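Wuisan teleoperation work – second progress report

To: Angelica Tiongson, Weltora
From: Ariel Quiambao, for the Wodach bench group
29 June 2021

You asked for something shorter than the first report and with fewer graphs. There are no graphs in this one. Shorter I can't promise.

## Where we stand

The work you are paying for has one plain aim: a person with no robotics training should be able to show a two-armed robot a small sorting job, by driving the arms remotely, and the robot should then be able to do the job without the person. We are well along on the first half of that sentence. The second half has started and has opinions of its own.

At the end of this period we have 1192 recorded demonstrations on the Wuisan bench. Of those, 1085 passed review and went into training. The rest were thrown out, mostly for the operator stopping partway, which the software records very faithfully as a demonstration of stopping partway.

The first report said we would have the two-arm tasks started by now. We have them started. It also said the handover task would be finished, and I would ask you to read that sentence again with kindness.

## What the operators do

For anyone at Weltora who joined after the first report: the operator sits at a desk with a pair of small hand-held arms, which we call the leaders. Whatever the leaders do, the bigger arms on the bench copy. The operator watches through the cameras mounted on the wrists, plus a fixed view of the whole table. Everything is logged – joint positions, gripper opening, all the video – and the model learns from the log.

We settled on three tasks for this period.

**Single block to bin.** One arm picks up a block and drops it in the bin. It is the dullest task we have, and we use it to find out whether anything else is broken.

**Sort by color.** Reddish blocks go in the bin and plain wooden ones stay on the table. The operator may use either arm and is asked not to show off.

**Handover.** One arm picks up a block and passes it to the other, which puts it in the bin. Both grippers have to be in the same place at the same time and want the same thing, and one of them has to let go. We have all worked in offices, so none of us expected this to be easy.

## Teaching the operators

Gervásio Prado has run the operator training since May and has rewritten the instructions twice. The first version was eleven pages and explained the arms. The present one fits on a single sheet and explains mostly what to do with your elbows.

The biggest improvement came from slowing people down on the way in. New operators rush the approach, arrive slightly wrong, then fiddle with the block until it gives up. A model trained on that learns to fiddle. Gervásio now has them pause just over the block, get the fingers lined up, and only then go down. It makes each recording a little longer and a good deal more useful.

We also stopped telling operators which demonstrations had been rejected on the day. They took it personally and then drove like people taking a license test. The numbers now go out in a weekly note, which they read or don't.

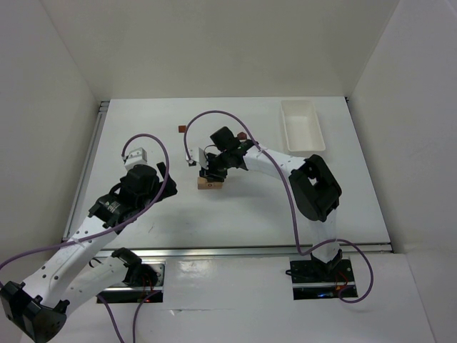
*Wuisan bench, right arm lowered onto a wooden block, left gripper empty, bin at the back right.*

The grasp is the part of the job we spend most of our review time on. A block lying on its side gives the fingers very little to spare if they come down at a slant, and the wrist camera is so close by then that operators have trouble judging the angle from it. The better ones glance at the fixed view just before closing. We know this because Jomar Fajardo sat beside them and wrote down where they looked, a low-cost method we can recommend to anybody.

## Results so far

We ran 510 unattended trials of the single-block task, spread over the bench's usual range of starting positions. The model is reliable in the middle of the table and gets worse toward the edges. This matches where people put the blocks when asked to put them anywhere. "Anywhere" turns out to be a patch in the middle about the size of a dinner plate.

Jomar Bautista has since made a set of placement cards. Before each demonstration the operator draws a card, and the block goes where the card says, including corners where no sensible person would leave a block. There was grumbling. The recordings made with the cards are already the ones that help most at the edges, and I would like to redo part of the earlier set the same way.

Color sorting works, with one lasting habit. When two blocks of different colors sit close together, the arm moves toward the space between them and hovers there. We traced this to the demonstrations. Half our operators take the left block first and half take the right, and the model has found a fair compromise between the two that picks up neither. We have now written down an order: nearest to the bin goes first. Early signs are good, though I wouldn't put a figure on it until the new recordings are all in.

Handover is behind. People can do it by remote control with some practice, and a few do it nicely. The trained model gets as far as bringing the two grippers together, and then one of two things happens. Either the giving arm lets go early, or neither arm lets go and they stand there holding the block between them like cousins with a restaurant check. We think the trouble is timing. In the recordings, the signal to let go is something the operator feels in the hands through the leaders, and the model has no hands to feel it in.

## What went wrong

You asked for this heading, so I have kept it.

- **Cables.** The wrist camera cables need enough slack to let the arms reach and not so much that they get into everything. We rerouted them twice in May. They are better. I won't say they are solved, having said so before.
- **Lost time on the Zundano logger.** The recording software updated itself overnight and began saving the two arms' logs with slightly different clocks. We lost nearly a week before Jomar Bautista noticed that the right arm seemed to be predicting the left. The affected recordings were repaired. Updates are now switched off and will stay off.
- **Operator hours.** We planned on four regular operators and have had three for most of the period. The fourth took a job with better chairs.
- **Lighting.** Blinds open in the morning and closed in the afternoon gave us two quite different-looking tables. The blinds are now closed all day, to the annoyance of everyone who works near the window.

## Money

Spending is slightly under plan, mainly on account of the missing operator. The one item over plan is gripper fingers, which wear faster than the supplier led us to hope. I have moved some of the unspent wages to cover them and attached the revised sheet. Nothing in it needs your signature unless you object to it, in which case I suppose it does.

## Next period

We would like to do the following, in this order:

1. Record the rest of the color-sorting set using the placement cards and the nearest-first rule.
2. Add gripper motor current to the logs, so that the model has at least a rough stand-in for touch during the handover.
3. Bring in two operators who have never seen the bench, give them Gervásio's single sheet and nothing else, and see what they produce.
4. Repeat the unattended trials on all three tasks, with blocks at the edges as well as the middle.

The third item is the one I care about most. Our present operators have become skilled, and they now make allowances for the bench that they no longer notice making. Jomar Fajardo always comes in a touch from the left, for example, and can't say why. That is fine for getting demonstrations recorded, but it tells us little about what a newcomer would manage, and newcomers are who the Wuisan work was meant for.

## A request

I am asking for permission to move the handover deadline to the end of the next period. The recordings exist, the arms can do it, and we have a reasonable idea of what the model is missing. What we don't have is the logging change, tested, and I would rather report that late than report something else on time.

You had also asked whether a visit would be useful. It would, and the operators would like to put you at the leaders for an hour. Gervásio has already set aside a copy of the sheet for you. Please read the part about elbows before you come.

Ariel Quiambao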